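Lake cabins at Gerkville: what's new this season

June 2024

We've had such a good spring on the water, and now the summer lets are open! There are 52 places to stay on our books round Gerkville, from one-room cabins up on the ridge to big family houses with their own jetty, and a fair few still have weeks free before the schools go back.

If you've never been, start with the Cevberg side. It gets the evening sun, the path down to the swimming beach is an easy one (pushchairs manage it fine), and the bakery opens early enough for warm rolls at breakfast. Most of the houses over there were freshened up in April, bathrooms included, and they're looking lovely.
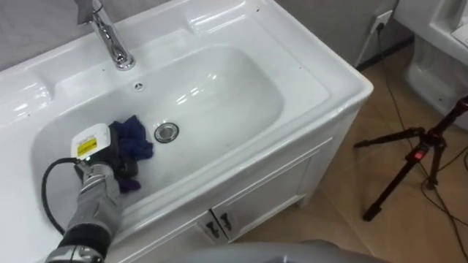
Getting here without a car

The Flenero ferry is running again, 30 minutes across and bikes go free. It lands right beside the bus stop, and the bus meets the last boat even when it's late. Do sit on the left going over – the view of the cliffs is worth a bit of wind!

Something for walkers

The Jeon trail has reopened after the bridge repairs. It climbs 183 metres to the old lookout, takes over 2 hours if you stop for the views, and there's a picnic table at the top. Dogs are welcome on leads. Maps are in the welcome folder at every property, or ask us for one when you collect your keys.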